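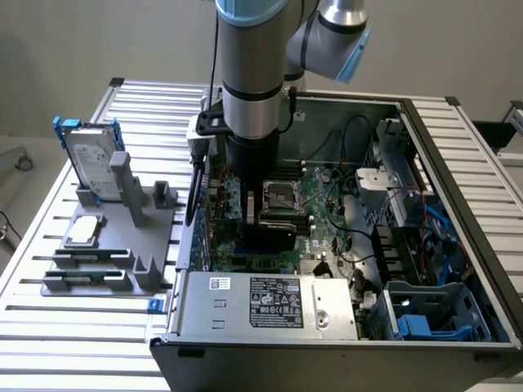
Set the Fixture Before the Program

Home Articles Opinion Training Contact
Search this site Enter keyword Go

When an assembly cell begins to miss, the usual response is to open the program. Positions are adjusted by a hair, speeds are lowered, and the cell runs again until the next shift. It is the position of this column that the first hour of any such repair belongs to the parts fixture.

A desktop computer makes the case well. The arm must reach into an open chassis, past cables and a drive cage, to an open processor socket. The processor waits in its square holder beside the case, the memory modules lie in their slots, and the hard drive stands upright with its rails on. Every one of those holders is a promise to the program about where a part will be. If the plate has shifted on the slatted table, no correction at the socket will hold for long.

The training cell at Relisbridge kept a log through March of last year. Of 36 recorded stoppages, 30 were cleared by reseating or replacing a printed holder. The program was not touched in those cases. At Uvutbridge, where staff preferred to reteach points, the same faults returned under new names, and the point list became so long that few could read it.

Printed holders are cheap, and this has made shops careless with them. They wear at the lip, where the jaws brush past. We recommend that each holder be checked against a reference part every 100 cycles, that a spare plate be kept at the cell, and that the plate be located by pins as well as clamps.

Some will object that vision correction makes such care unnecessary. A camera can find a tilted module. It cannot make the slot grip that module evenly, and the fingers will still lift it crooked. Shops considering a camera should first put their fixtures in order.

15 February 2022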